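Plaltum — Datenkarte

Stand: July-Fassung, intern als Juli geführt
Ansprechpartner: Selvaraj Gamage, Abteilung Arbeitsgestaltung, Lestine

Zweck

Plaltum sammelt Aufnahmen von Handgriffen, die im Versand von Lestine bisher von Hand gemacht werden. Es geht um Kappen und die Drahtgestelle, auf denen sie ausgestellt werden. Die Daten dienen dem Training einer Steuerung, die Stellex für den Packbereich entwickelt. Diese Karte richtet sich an die Entwickler und an die Kolleginnen und Kollegen aus dem Versand, deren Arbeit sich dadurch ändert.

Umfang

300 Durchgänge, aufgenommen in 19 Sitzungen. Jeder Durchgang enthält die Bilder der Kopfkamera und die Bilder der Kameras an beiden Handgreifern.
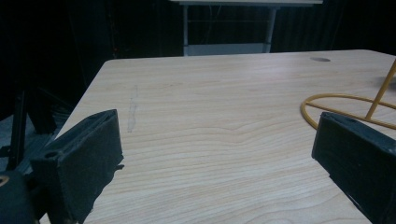 Die Sitzungen dauern höchstens 50 Minuten, danach wird gewechselt. Aufgenommen wird nur in der Arbeitszeit. Wer Greifer führt, ist für diese Schicht vom Packen freigestellt und bekommt kein Stückziel.

Personen in den Daten

Hände und Handgelenke können im Bild sein, Gesichter nicht. Durchgänge mit Gesichtern werden vor der Ablage gelöscht. Die Zuordnung von Sitzung zu Person liegt beim Betriebsrat und wird nicht mitgeliefert. Eine Auswertung nach Tempo oder Fehlern einzelner Personen ist ausgeschlossen, das steht auch so in der Vereinbarung mit Stellex.

Was sich im Versand ändert

Geplant sind 3 Packplätze mit Roboterarmen in der Halle Abeysekara. Das Aufziehen der Kappen soll dort der Arm übernehmen. Sichtprüfung, Nacharbeit und Sonderbestellungen bleiben bei den Beschäftigten. Aus der Packgruppe kommt pro Schicht eine Person dazu, die Störungen behebt — dafür gibt es eine Schulung und eine eigene Eingruppierung. Offen ist noch, wie die Pausen laufen, wenn ein Arm steht und die Ware von Hand weitergehen muss.
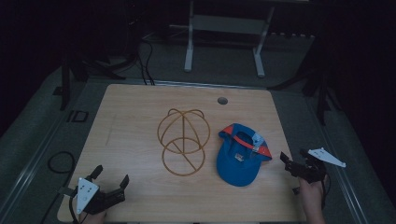 Bekannte Einschränkungen

Das Licht ist schwach und weicht von der Halle ab. Kinderkappen und Strickmützen fehlen. Linkshänder sind kaum vertreten. Abgebrochene Durchgänge sind enthalten und in der Spalte "status" mit "abbruch" gekennzeichnet — bitte nicht stillschweigend herausfiltern.

Nutzung

Nur für Plaltum. Weitergabe an Dritte nach Rücksprache mit Selvaraj Gamage und dem Betriebsrat. Rückfragen aus dem Versand gehen mittwochs um 14 Uhr im Pausenraum oder jederzeit schriftlich.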